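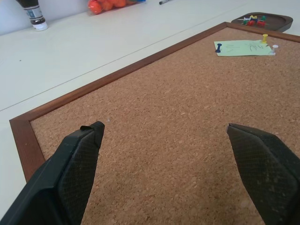

Bronwyn Kereama

Filtum 2 Plate Filter for Olive Oil

The Filtum 2 is a bench-mounted plate filter for small groves and on-farm mills that press their own fruit. It takes oil straight from the settling tank and removes suspended solids and residual moisture before storage or bottling.

Construction
Body and plates are food-grade stainless steel. Seals are silicone and can be replaced without tools. The pump is self-priming, with a bypass valve that opens when the sheets begin to clog. A pressure gauge is fitted on the inlet side.

Operation
Fit the filter sheets dry, with the coarse face towards the inlet. Close the handwheel evenly and run the first oil back to the tank until it comes through bright. Change the sheets when the gauge stays in the red band with the bypass closed. Oil from early fruit, picked green, carries more water and will use more sheets. Do not filter cold oil; let the tank come up to room temperature first.

Cleaning
Strip the plates after each day of use and wash them in hot water with an unscented alkaline cleaner. Dry fully before reassembly. Oil left in the pump head will turn rancid and taint the next batch.

Supplied with
Filter body, pump, three packs of sheets, two spare seals, inlet and outlet hoses.

Part number: 579
Guarantee: two years, seals and sheets excluded
Spares: held at the Berngate depot, Saturday collection by arrangement

The larger Metevgate model uses the same sheets and hoses. Its seals are a different size.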